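Bedham Band Finds a Dry Place for Its Marches

7/14/21

The Bedham Town Band has signed a lease on the upstairs room at Mimis Music, and by the end of July its entire library of sheet music will be under one roof for the first time in living memory. The roof, members were pleased to learn, has been repaired.

The library runs to 1,864 titles. Until this spring it was divided between a storage closet at Namunen Hall, the basement of the old post office, and the homes of an uncertain number of past and present clarinet players. Each location had its own filing system. The closet was arranged alphabetically by title, the basement by composer, and the clarinet players by whichever drawer still closed.

Moving everything to one address has been on the band's agenda since before some of its current members could hold a horn. What pushed it along was a leak in the post office basement in March, which reached the bottom shelf and ruined most of the overtures beginning with the composer's letter R. The waltzes, one shelf up, were spared. Opinion in the brass section is divided on whether this was the right way around.

The band will pay Mimis a yearly rent of $3,000, which covers the room, the heat, and the use of a freight elevator that goes up without complaint and comes down when it feels like it. The store keeps the right to use one wall for its own stock of method books. In return, the band gets a discount on reeds and valve oil, and the store gets a steady stream of trumpet players walking past its display of mouthpieces. It is hard to say who came out ahead.

Sorting began in June and has gone more slowly than planned. A title in a band library is really a fat envelope with a part for each instrument, and an envelope can look perfectly healthy from the outside while holding five copies of the third cornet part and no flutes at all. So far 220 titles have turned out to be missing something the band would need in order to play them. In most cases it is a single part. In one case it is everything except the piccolo, and that piece has been filed under "optimistic."

Other discoveries have included a set of Christmas medleys with the tempo crossed out and rewritten on every page, each time faster; a tuba part folded into a hat; and a march that the band has apparently owned under two different titles for decades, and has been known to play twice on the same program.
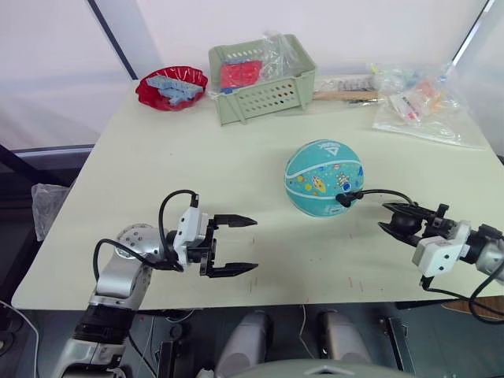

Gebreyes

Missing parts can often be replaced, though it takes patience. Many of the older marches are long out of print, and the usual method is to write to other town bands and ask whether they have a spare. The band has sent out its first list and already received several packages back, along with requests for parts that the other towns are missing. Bedham, it seems, has been sitting on a good share of the region's third cornet music.

Loans will be handled differently from now on. Under the old arrangement, a player who wanted to practice at home took the part home, and the matter was left to conscience. The new arrangement involves a sign-out book on a string by the door, and players will be asked to take photocopies where the copyright allows it and leave the originals in the envelope. Pencil is still permitted. Pen is not, and neither is the orange crayon that somebody in the percussion section favored through most of the seventies.

There is also an amnesty. Anyone who finds Bedham Town Band music in a piano bench, an attic, or the trunk of a car may drop it off at the Mimis counter through the end of the month, during store hours, and no questions will be asked. The band would be especially glad to see the first trombone part to "Lakeside Galop," which was last heard from at a picnic. Music may be returned in any condition, although parts that smell strongly of basement should go in the bin by the back door so that they can air out before they meet the others.

The first concert drawn from the reunited library will be given on the lawn outside Namunen Hall later this summer, weather and euphoniums permitting. The program lists 16 pieces, all of them checked for a full set of parts, and several have not been played in town for so long that they will count as new. The opener is a polka found at the very back of the closet, still in its original wrapper, which suggests that an earlier director bought it, looked at the horn part, and thought again. The horns have now had it for two rehearsals. They describe it as "busy."

The marches will take up most of the first half. The second half leans toward show tunes and the surviving waltzes, with a short break between for lemonade and for the low brass to move their chairs out of the sun. Admission is free, as always, and a bucket will be passed for the rent. People who plan to sit on the grass should bring something to sit on, as the hall's folding chairs are reserved for the band and for anyone who asks nicely.

Not everyone is ready to let the old system go. A few longtime members have pointed out that they could always find what they wanted in the basement, even in the dark - and given the state of the light fixture, they usually had to. They have been offered first pick of the shelf labels in the new room. At last report the group had settled on alphabetical order by title, then had a spirited discussion about whether "The" counts as a word, and then gone downstairs to look at mouthpieces.

The band rehearses weekly at Namunen Hall and is always looking for players, with or without their own stands. Bassoonists will be greeted warmly, perhaps a little too warmly. The library room itself will open to members once the last of the shelves are up and the freight elevator has returned with the percussion cabinet, which went in on the ground floor last week and has been heard moving around since.

Questions about returned music, loans, or "Lakeside Galop" can be left in writing at the Mimis counter, next to the rosin.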